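May 28, 2018

Stop Grading Robots on Their Best Day

I went to two robotics trade shows this spring, and I came home from both with the same complaint. Almost every booth had a number on a banner, and almost none of the numbers told me what I would need to know before buying anything.

Skovstead had the biggest banner: 2,000 picks without a fault. I asked what the parts were. They were identical plastic blocks, delivered to the same spot every time. Golano claimed 600 cycles per shift and could not tell me how long a shift was.
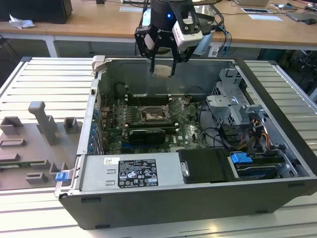
Success rate is the figure everyone quotes, and it is the one I trust least. It depends on who decides what an attempt is. If a person nudges the part back into place and the arm carries on, some companies call that a success. Small flat parts are where this matters most, like the beige rectangle held between two fingertips over that open computer case. A few degrees of tilt may be fine in a bin-picking test and useless in assembly, and a single percentage covers both.

What I would like to see is the time between human interventions, with every intervention counted, including the small ones. I would also like to see what happens after a failure. A machine that drops a part, notices, and asks for help is worth more to me than one that fails less often and keeps going with nothing in its grip.

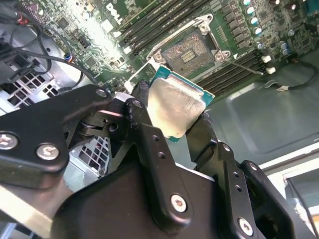
Bedoya came closest to this. Their handout listed 1,686 attempts and gave a short reason for each one that went wrong. It was not a flattering document. It was also the only one I kept, and I have passed it along to two customers already.

I know why the others don't do it. A failure list looks bad next to a competitor's banner, and the buyer walking past has 5 minutes. Brirko's sales rep told me as much, and I don't blame him for it. But buyers can change this by asking for the log before they ask for the price. I plan to do that at the next show in June, starting with the booths that have the biggest numbers.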